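휴대형 그리퍼 시연 데이터에서 유휴 구간의 자동 검출과 제거가 모방학습 정책에 미치는 영향

종합설계 프로젝트 최종보고서
제출일: 4월 9일
작성: Nipon Kongkaew, Daranee Jaidee
지도: Bindu Acharya
과제명: Erka

요약

본 보고서는 휴대형 그리퍼로 수집한 조작 시연 데이터에 포함된 유휴 구간을 자동으로 검출하는 방법을 제안하고, 해당 구간의 제거가 모방학습 정책의 성능에 미치는 영향을 분석한 결과를 기술한다. 유휴 구간이란 손가락이 벌어진 상태로 물체와의 상호작용 없이 지속되는 프레임열을 말한다. 제안 방법은 손가락 개폐 폭의 변화량과 손가락 사이 영역의 영상 변화량을 결합하여 유휴 여부를 판정한다. 실험에는 400개의 시연을 사용하였으며, 수작업으로 표시한 3962개 프레임을 기준으로 검출기를 평가하였다. 평가 결과 개폐 폭만을 사용한 방법에 비하여 결합 방법의 오검출이 뚜렷하게 감소하였고, 유휴 구간을 전부 제거한 경우보다 일부를 남긴 경우에 정책의 동작이 안정적이었다.

1. 서론

1.1 연구 배경

모방학습은 사람이 수행한 시연으로부터 관측과 행동의 대응 관계를 학습하는 방법이다. 휴대형 그리퍼를 이용한 수집 방식은 로봇 본체를 점유하지 않고도 다양한 장소에서 시연을 기록할 수 있어 본 과제의 선행 단계에서 채택되었다. 선행 단계는 Etelka Bárány의 주도로 지난해 10월에 종료되었으며, 본 과제는 당시 구축된 데이터와 수집 절차를 인계받아 수행되었다.

인계받은 데이터를 검토하는 과정에서 시연의 시작부와 종료부에 동작이 거의 없는 구간이 상당수 포함되어 있음을 확인하였다. 작업자가 기록을 시작한 뒤 자세를 고쳐 잡는 동안, 또는 물체를 내려놓은 뒤 기록을 종료하기까지의 구간이 이에 해당한다. 이러한 구간을 그대로 학습에 사용하면 정책이 정지 행동을 과도하게 출력하는 문제가 발생한다. 예비 실험에서 정책은 작업 시작 위치에 머무른 채 접근 동작을 개시하지 못하는 경우가 반복되었다.

1.2 연구 목적

본 연구의 목적은 다음 두 가지이다. 첫째, 추가 센서 없이 기존 기록만으로 유휴 구간을 검출하는 절차를 마련한다. 둘째, 검출된 구간을 제거하는 정도에 따라 정책의 성능이 어떻게 달라지는지 확인한다.

1.3 용어의 정의

본 보고서에서 시연은 기록 시작부터 종료까지의 연속된 한 건의 기록을 가리킨다. 개폐 폭은 두 손가락 끝 사이의 거리를 최대 개방 상태를 기준으로 정규화한 값이다. 대기 프레임은 유휴 구간에 속하는 개별 프레임을 뜻하며, 작업 프레임은 그 밖의 모든 프레임을 뜻한다.

2. 데이터 구성

2.1 수집 장치와 기록 항목

시연은 휴대형 그리퍼에 장착된 카메라의 영상과 개폐 폭, 그리고 자세 추정값으로 구성된다. 세 항목은 공통 시각을 기준으로 정렬하였으며, 정렬과 저장에는 연구실 내부 도구인 Pramanik을 사용하였다. 자세 추정이 중단된 시연은 데이터에서 제외하였다.

처음 인계받은 시연은 500개였다. 이 가운데 자세 추정이 중단되었거나 영상과 개폐 폭의 시각이 어긋난 시연을 제외하고 400개를 최종 데이터로 확정하였다. 제외 기준은 Nipon Ratanaporn이 작성한 선행 단계의 점검 지침을 따랐다.

2.2 작업의 종류

작업은 물체를 집어 지정 위치로 옮기는 이송 작업과, 놓인 물체의 방향을 바꾸는 정렬 작업으로 구분된다. 두 작업은 모두 손가락을 벌린 상태에서 접근을 시작하므로, 개폐 폭만으로는 접근 중인 프레임과 대기 중인 프레임을 구분하기 어렵다. 이 점이 영상 정보를 함께 사용하게 된 직접적인 이유이다.

2.3 대기 프레임의 특성

대기 프레임은 작업 프레임에 비하여 영상의 변화가 적고, 손가락 사이에 물체가 나타나지 않는 경우가 많다. 배경이 밝고 무늬가 없는 경우에는 손가락과 그 음영이 영상에서 구별되는 거의 유일한 요소가 된다. 이러한 프레임에서는 특징점이 손가락 표면에 집중되므로, 영상 전체의 특징점 이동량을 이용하는 방법은 카메라의 움직임을 과소평가하게 된다.

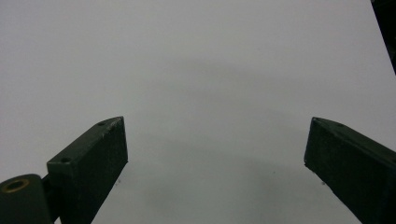 그림 1. 두 손가락이 벌어진 상태의 카메라 영상. 손가락 사이로 흰 표면과 옅은 음영만 나타난다.

그림 1과 같은 프레임은 단독으로는 대기와 접근 중 어느 쪽에 속하는지 판정할 수 없다. 따라서 수작업 표시를 할 때에는 해당 프레임의 전후를 함께 재생하여 판단하도록 하였다. 표시는 작성자 2명이 각각 독립적으로 수행하였고, 판정이 일치하지 않은 프레임은 함께 재검토하여 확정하였다. 불일치는 대부분 접근 동작이 시작되는 경계 부근에서 발생하였다.

3. 검출 방법

3.1 개폐 폭 조건

첫 번째 조건은 일정 시간 창 안에서 개폐 폭의 변화량이 임계값보다 작고, 개폐 폭 자체가 개방 상태에 가까운지를 확인하는 것이다. 물체를 쥔 채 이동하는 구간은 변화량이 작더라도 개방 상태가 아니므로 이 단계에서 후보에서 제외된다.

3.2 영상 조건

두 번째 조건은 손가락 사이 영역의 영상 변화량이다. 손가락이 차지하는 영역은 개폐 폭으로부터 미리 계산한 마스크를 적용하여 제외하였다. 마스크를 적용하지 않으면 정지해 있는 손가락의 화소가 변화량의 평균을 낮추어, 접근 중인 프레임까지 대기로 판정되는 현상이 나타났다.

변화량은 인접 프레임 간 밝기 차이의 절댓값을 평균하여 구하였다. 다만 무늬가 없는 표면 위에서는 카메라가 이동하여도 밝기 차이가 작게 나타난다. 이를 보완하기 위하여 밝기의 저주파 성분을 따로 계산하고, 표면에 생긴 음영의 이동을 변화량에 반영하였다. 음영은 경계가 흐려 특징점으로는 잡히지 않으나, 넓은 영역에 걸친 밝기 기울기의 변화로는 관측이 가능하였다.

3.3 자세 조건

자세 추정값의 속도 또한 판정에 이용할 수 있다. 그러나 무늬가 적은 배경에서는 자세 추정의 신뢰도가 낮아지는 경향이 있어, 본 연구에서는 이를 주된 조건으로 사용하지 않고 신뢰도가 충분한 프레임에 한하여 보조적으로 적용하였다.

3.4 구간 결합

프레임별 판정 결과에는 짧은 단절이 다수 포함된다. 이에 따라 인접한 대기 판정 사이의 간격이 짧으면 하나의 구간으로 결합하고, 결합 후에도 길이가 기준에 미치지 못하는 구간은 작업 구간으로 환원하였다. 임계값은 평가용 프레임과 겹치지 않는 별도의 시연에서 결정하였다.

4. 실험

4.1 검출 성능 평가

평가에는 수작업으로 표시한 3962개 프레임을 사용하였다. 비교 대상은 개폐 폭 조건만 적용한 방법, 영상 조건만 적용한 방법, 두 조건을 결합한 제안 방법이다.

개폐 폭 조건만 적용한 경우에는 접근 구간의 초반부가 대기로 잘못 판정되는 사례가 가장 많았다. 영상 조건만 적용한 경우에는 물체를 쥔 상태에서 잠시 멈춘 프레임이 대기로 판정되었다. 제안 방법에서는 두 유형의 오검출이 모두 감소하였다. 남은 오검출은 주로 무늬 없는 표면 위에서 그리퍼가 매우 느리게 이동하는 구간에 집중되었으며, 음영이 옅은 조명 조건에서 더 자주 나타났다.

4.2 정책 학습 조건

정책 학습은 세 가지 조건에서 수행하였다. 조건 가는 원본 데이터를 그대로 사용하였다. 조건 나는 검출된 유휴 구간을 모두 제거하였다. 조건 다는 각 유휴 구간에서 작업 구간과 맞닿은 짧은 부분만 남기고 나머지를 제거하였다. 망의 구조와 학습 횟수, 관측의 해상도는 세 조건에서 동일하게 유지하였다. 학습에는 공용 연산 서버 Berkgate를, 실행 시험에는 실험실의 Hisari 시험대를 사용하였다.

4.3 정책 실행 결과

조건 가의 정책은 시작 위치에서 정지하는 경향을 보였다. 정지 상태에서 벗어난 뒤의 접근과 파지는 다른 조건과 큰 차이가 없었으므로, 성공률 저하의 주된 원인은 동작 개시의 실패로 판단된다.

조건 나의 정책은 동작 개시가 빨랐으나, 물체를 내려놓은 뒤에도 손가락을 다시 닫거나 불필요하게 이동하는 행동이 관찰되었다. 종료 후의 정지 상태가 학습 데이터에서 사라진 결과로 해석된다. 정렬 작업에서는 이러한 행동으로 인하여 이미 맞추어 놓은 물체의 방향이 틀어지는 경우가 있었다.

조건 다의 정책은 세 조건 가운데 가장 안정적이었다. 동작 개시는 조건 나와 비슷한 수준이었고, 종료 후의 불필요한 이동은 크게 줄었다. 다만 이송 작업에서 물체가 시작 위치로부터 먼 경우에는 조건 나와의 차이가 분명하지 않았다.

5. 고찰

5.1 제거 비율에 관하여

실험 결과는 유휴 구간이 일률적으로 불필요한 자료가 아님을 시사한다. 시작부의 대기는 정책의 동작 개시를 방해하지만, 종료부의 대기는 작업이 끝난 상태에 대한 정보를 담고 있다. 본 연구에서는 시작부와 종료부에 같은 길이의 잔여 구간을 적용하였으나, 양쪽을 달리 설정하는 방안을 검토할 필요가 있다.

5.2 한계

첫째, 모든 시연이 동일한 형태의 손가락으로 수집되었다. 손가락 마스크는 해당 형상을 전제로 하므로, 손가락을 교체하면 마스크를 다시 계산하여야 한다. 둘째, 수작업 표시의 경계 기준에 주관적 판단이 개입되어 있다. 셋째, 정책 실행 시험은 하나의 시험대에서만 이루어져 조명과 배경의 변화에 따른 영향을 충분히 확인하지 못하였다.

5.3 수집 절차에 대한 제언

후속 수집에서는 기록 시작과 동작 개시 사이의 간격을 작업자에게 알리는 신호를 도입할 것을 제언한다. 또한 배경 표면에 무늬가 있는 판을 일부 시연에 사용하면 자세 추정의 신뢰도와 영상 조건의 판별력을 함께 점검할 수 있을 것으로 기대된다.

6. 결론

본 과제에서는 개폐 폭과 손가락 사이 영역의 영상 변화량을 결합한 유휴 구간 검출 방법을 구현하고, 수작업 표시 프레임을 이용하여 그 성능을 평가하였다. 결합 방법은 단일 조건을 사용한 방법에 비하여 오검출이 적었다. 검출된 구간의 일부를 남긴 데이터로 학습한 정책은 원본 데이터 및 전부 제거한 데이터로 학습한 정책보다 안정적으로 동작하였다. 검출 도구와 표시 자료는 Erka 과제 저장소에 등록하였으며, 임계값 설정 파일은 작업별로 구분하여 보관하였다.

역할 분담

Nipon Kongkaew: 검출 방법 설계 및 구현, 수작업 표시, 보고서 2장과 3장 작성
Daranee Jaidee: 정책 학습 및 실행 시험, 수작업 표시, 보고서 4장과 5장 작성
공동: 서론 및 결론 작성, 최종 발표 자료 준비

감사의 글

데이터 인계와 점검 지침의 해석에 도움을 준 Etelka Bárány와 Nipon Ratanaporn에게 감사를 표한다.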